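The Second Life of the Repair Counter

Elville had a repair shop on its main street until the owner retired, and then it had a phone store, and then a different phone store. Now it has a repair shop again. The sign in the window says FIX IT, DON'T PITCH IT, and on the morning I visited, six people were in line holding toasters, lamps and, in one case, a bread machine wrapped in a bath towel.

I have read a lot of cheerful stories about the return of repair. They all have the bread machine in them. What they tend to leave out is the bill.

Zoia Kovalchuk opened the shop last October with a bench, a used soldering station and a loan from her sister. She charges 30 dollars to look at anything, whether or not it can be saved. People argue with her about this every day. "They tell me the new one costs 40," she said. "I say, then buy the new one. I'm not going to cry."

Plenty of them do buy the new one. Kovalchuk keeps a paper log, and she let me go through it. Since opening she has taken in 622 items. She fixed a bit over half. Of the ones she gave up on, the largest group failed for the same dull reason: the case was glued or welded shut, and getting inside meant breaking it. The next largest group needed a part that was never sold separately. A coffee grinder with a cracked plastic gear is a dead coffee grinder, and the gear might weigh less than a quarter.

The usual answer to this is the law. Make companies sell parts, make them publish manuals, and the shops will bloom. I would like to believe it. Bezawit Berhe, who spent nine years buying parts for an appliance chain before she quit to teach, doesn't.

"You can force a company to list a part," she told me. "You can't force it to list the part at a price anyone would pay." She once saw a dishwasher pump priced at 93 dollars when the supplier was selling it in bulk for a small fraction of that. Nothing about it was hidden. It sat right there in the catalog, and hardly anyone ordered it. 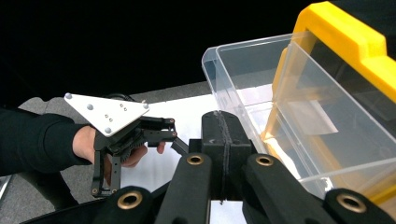

There is also the matter of who does the work. Kovalchuk is 58 and learned on radios. She has tried to hire twice. The first person left for a warehouse job in Skudbridge that paid four dollars an hour more, and the second was good with phones and had no patience for anything with a motor in it. The community college in Skudbridge dropped its small appliance course years ago and has no plan that I could find to bring it back.

Hoi-yan Poon, who runs a free monthly repair night at the Skudbridge library, thinks I'm being gloomy. Her evenings are packed. People bring cake. She says the point is partly to get folks to open the thing up and look, and I can't argue with that part - I watched a teenager take the back off a box fan with real joy. But the fan was missing a capacitor by the end of the night, and his mother bought another fan.

Free nights and paid shops also get along less well than either side admits. Kovalchuk says she loses easy jobs to the library, the frayed cords and blown fuses, and gets the impossible ones after they've been poked at. Poon says those people would never have paid anyone. They may both be right.

What would change my mind is boring. I'd want to see a shop like this one five years on, with two people at the bench and the loan paid back. I'd want a maker of cheap toasters to use screws again without putting a leaf on the box and raising the price. Berhe suggests watching the warranties. A company that offers two years has to think about the hinge, she says, and a company that offers 90 days doesn't.

The bread machine, by the way, had a worn belt. Kovalchuk had one in a drawer that was close enough. The whole thing took her 25 minutes, and the woman with the towel paid, asked if it would last, and was told probably until Christmas.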